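第三节 餐具与小件物品的分格收纳

读到这一节的时候，您手边的收纳盒应该已经拆好包装、撕掉保护膜了。要是还没有，请先翻回第二节，慢慢来，不着急。这一节讲的是怎么把收纳盒摆开、怎么把勺子叉子这些零碎东西分门别类放进去，全程大概只需要一壶茶的工夫。我们Steltlow系列的老用户Bahman Zarei来信说，他头一回收拾时把所有东西一股脑倒在桌上，结果越理越乱，所以下面的顺序，还是建议您照着走一遍。

准备工作

1. 找一张平整的桌子，浅色桌面最好，小东西掉在上面一眼就能看见。用拧干的软布把桌面擦一遍，等它干透。
2. 把收纳盒一只一只摆到桌上，先别急着叠，也别急着塞进抽屉。盒与盒之间留出一点空隙，手伸进去拿东西时才不会磕碰。
3. 桌子靠近您的这一侧请空出来，待会儿要在这里分拣。

注意：收纳盒侧面的椭圆形提手孔是用来搬动盒子的，请用手指穿过孔口，平稳地提起来。单只盒子装入的物品请勿超过2,000克，装得太满时，请双手托住盒底。

分格步骤

4. 先量抽屉，再定摆法。大号盒的长度是300毫米，抽屉内侧的净深若有422毫米，大号盒后面还能余下一段，正好搁些不常用的东西。抽屉浅一些也没关系，把盒子横过来试试，往往就合适了。
5. 大号盒留给每天都要用的餐具。勺子请统一朝一个方向放，勺头朝里或朝外都可以，全看您的习惯，只是一家人最好先商量好，免得今天朝东明天朝西。
6. 其余的盒子放封口夹、开瓶器、小量勺之类。太小的零件容易滑到角落里，可以先装进小袋子再放。
7. 每放好一只盒子，就轻轻推一推，看看里面的东西会不会哗啦啦地滚动。要是滚得厉害，可以在盒底垫一张Cullholm防滑垫（选购件，货号139），按盒底的大小剪下来铺平就行。
8. 都放妥当以后，再把盒子依次移进抽屉，先放里面的，后放外面的。

小心：刀具和带尖头的工具请不要和勺子混放，务必收进带盖的刀具盒，并放在孩子够不到的地方。

清洁与保养

半透明的盒壁容易留下指纹，对着灯光看尤其明显。平时用温水加几滴中性洗洁精擦洗就够了，洗完用软布吸干，不要用钢丝球，也不要用含酒精的清洁剂，时间久了盒壁会发花。餐具洗过之后一定要擦干再放回去，不然水渍会积在盒底，擦起来很费事。

提示：我们自己家里的做法是每年一月把盒子全部取出来，连同抽屉一起擦一遍，顺便把那些一整年没碰过的小东西挑出来送人。您不一定要等到一月，哪天下午有空，泡上茶，随时都可以动手。

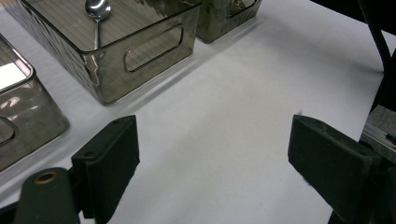
如果以后想再添几只盒子，请认准包装上的Steltlow字样，新旧批次的尺寸是一致的，可以放心混用。抽屉隔板的安装方法请看第四节，动手之前，请先把盒子从抽屉里取出来。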